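Draft 2 - engine history project, Gunnel Nordin and Folke Engström

Our topic was the Tendau flat-four, a small air-cooled aircraft engine made for trainers and light touring planes. We picked it because the school library has a folder of old service notes on it and no other group wanted it. Final version due in June.

## What we wanted to find out

- why the maker went from a single magneto to two
- if the later heads really ran cooler, as the sales sheet says
- what happened to the engine after Edside took over the factory 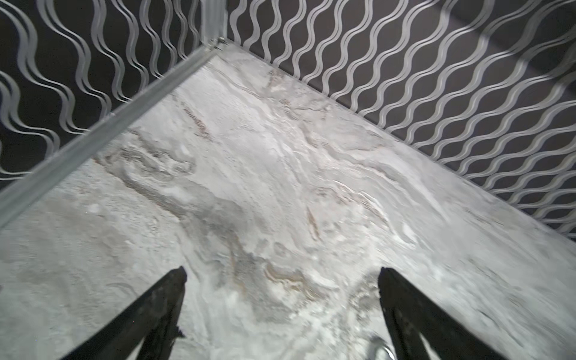
## Background

The Tendau was a flat engine, two cylinders on each side, pushrods underneath. Direct drive, no gearbox. The first type had a single carburetor bolted under the sump and long intake pipes going out to each side. Long pipes are bad in cold damp air. The fuel drops out of the mix on the way and the far cylinders run lean. Pilots complained about this from the start, the service notes are full of it.

The second type moved the carb up and ran the pipes through the warm part of the sump. It helped. Weight went up a bit but we could not find a number we trust, the two tables in the folder don't agree.

Edside was a maker of pumps and small marine engines. They wanted the machine shop more than the airplane business. They kept the line going anyway and built 271 engines of the second type before stopping. After that it was spares only.
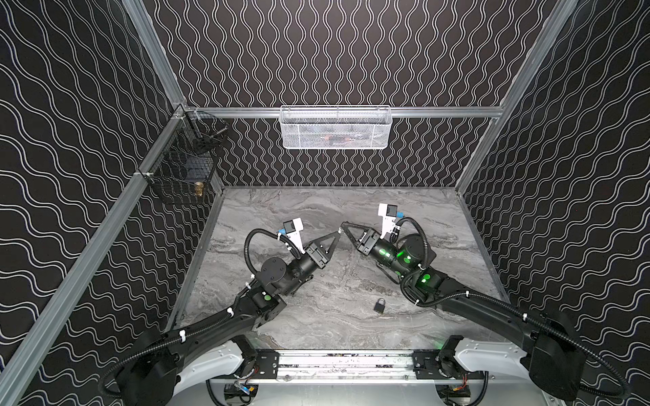 The magneto change came at the same time as the Edside deal, so older writers give Edside the credit for it. We think that is wrong. Folke found a drawing list with the dual ignition parts on it that still has the old company name in the corner. So the work was done before the sale, or at least begun.

## The cooling question

This took most of our time. The sales sheet says the new heads "run cooler at all settings" and gives no figures at all. The service notes do give figures but only for one airplane, the Flirkusix two-seater, and that one had its own cowling.

What changed on the head:

1. Deeper fins on the exhaust side
2. Thicker metal around the spark plug bosses
3. Baffle plates clipped between the cylinders, earlier ones were just wired on

The baffles matter more than the fins in our view. Air takes the easy way out. If there is a gap between the cylinders it goes through the gap and does nothing. Several notes tell the mechanic to check the baffle clips before looking at anything else, and one says to do it every 300 hours along with the valve check.
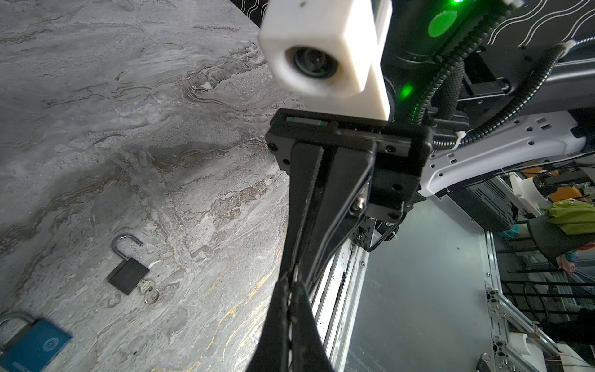
Rear cylinders were still the hot ones. Both types. The fix in the notes is to richen the mixture in the climb and keep the nose down a little, so really a pilot fix and not an engine fix. Gunnel made a chart of the reported head cracks and they are nearly all rear left. We don't know why left. Could be the way the prop swirls the air, could be the oil cooler sitting in front of it - we did not have time to chase this.

## Sources

The main one is the service notes folder. Also Huenchumán's book on light trainers, chapter 5, which is good on the airplanes and thin on the engines. He calls the Tendau "willing but thirsty". Our fuel table comes from there and it should be read with care, he doesnt say which carburetor.
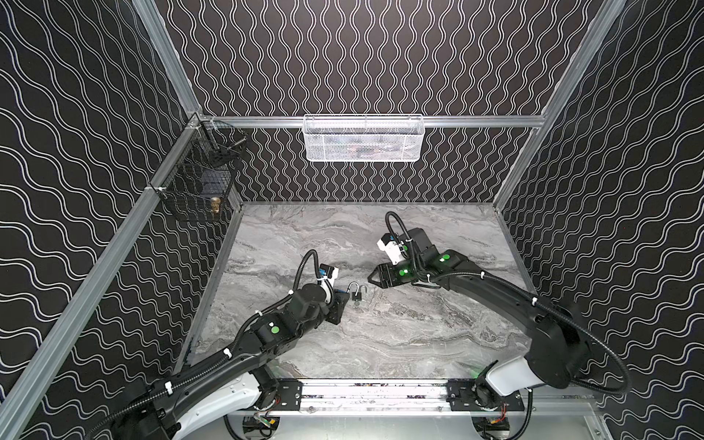
*Fig. 4. Black arms in the enclosure, marble-patterned work surface.*

## What's left to do

- redo the fuel table with the carburetor type marked, or drop it
- get a better scan of the drawing list, the corner stamp is hard to read
- Folke to shorten the Edside part
- check the spelling of "magento" everywhere, it is wrong on the poster too
- ask the library if the missing pages of the notes ever exsisted

We have the answer on the magnetos, mostly. Cooling is half an answer: the baffles helped, the fins we can't say. The Edside years need one more evening with the folder, Gunnel has it till the end of the month.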